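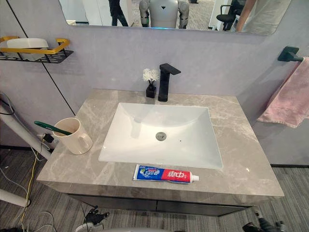 Live-in house host wanted for a small guesthouse

Hi, I'm Zahira Gunawan and I run Anen, a guesthouse with six rooms on a quiet street a short walk from the lake. I'm looking for someone to live here and help me look after it, starting in January. I've never written a job ad that didn't come out stiff, so this time I'm just going to tell you what the job is and you can decide if it sounds like you.

I bought the place from Sulastri Pattinasarany, who ran it for years and still comes by on Sundays to tell me the hydrangeas need cutting back (she's right, they do). There are three of us at the moment. I do the bookings, the money and most of the breakfasts. Melati Subramaniam does the rooms with me four mornings a week. Eldana Bogale has been our house host and she's leaving at the end of the year to go back to school, which I'm thrilled about for her and pretty sad about for me.

What you'd be doing

Mostly you'd be the person who's here. Guests check in between 3 and 6 in the afternoon and you'd meet them, show them up, explain the trick with the front door and tell them where to get dinner. If they ask me, I send everybody to Vilela for the fish stew, but you're allowed your own opinions!

Mornings you'd help with breakfast and then with turning over rooms. I won't pretend the cleaning is a small part of it - on a full Saturday it's most of the day. Beds, floors, towels, bathrooms, all of it. I'm fussy about bathrooms. Marble counters get a soft cloth and a mild soap and nothing with vinegar or lemon in it, ever, and a matte black faucet gets dried off or it spots. If you read that and thought "well, obviously," please write to me today.

The rest is odds and ends: running to the hardware store, watering, folding, answering the phone when I'm out, finding the cat. We use a booking program called Lidach. It's a little clunky but you'll have it down in an afternoon.

Hours and pay

It's 30 hours a week spread over five days, with two days off in a row. In high season it can go up to 13 extra hours in a month, always paid, and I'll ask you ahead of time. Pay is $15 an hour, plus your room and breakfast, and you can help yourself to whatever's in the big fridge as long as it isn't labeled for guests. You'd get paid every other Friday. I close the house for two weeks in March and you'd be paid for one of those.

Where you'd live

You'd have the back room on the ground floor, with its own door to the yard, a double bed, a desk and a decent closet. The heat works very well, maybe too well. Wi-Fi is good in there and terrible in the kitchen. You're welcome to have friends over on your days off, and overnight guests are fine if you let me know. No pets, I'm sorry - the cat has made her position clear.

Who I'm hoping for

Somebody friendly who doesn't mind being interrupted. You don't need hotel experience. Eldana came to us from a shoe store, and I used to do payroll. I'd like you to be comfortable talking to people you've just met, and able to carry a suitcase up two flights of stairs, and honest with me when something's broken or you broke it. A driver's license would be a big help. A second language is a nice extra, we get all kinds of travelers. I'd like someone who can stay through the end of next summer at least.

Being careful about masks and distance is part of the job right now. We leave each room empty for a day between guests, windows open, and we'll keep doing that for as long as it makes sense. Breakfast goes up on trays for now too, so expect some stairs.

How to apply

Send me an email or drop a letter through the door, either one is fine. Skip the formal cover letter. Tell me a bit about yourself, what you've done for work, when you could start and the best place you ever stayed and why you liked it. Include the name of one person I can call. If you have questions about what the job is really like, Eldana has offered to talk to anybody who's interested, and I promise not to listen in.

I'll read everything myself and I'll write back to everyone, though it may take me a week. After that I'd ask you to come by for coffee, a look at the room and a walk through a normal morning with Melati. I pay for that morning whether or not we end up working together.

Zahira
Posted 12 Nov 2020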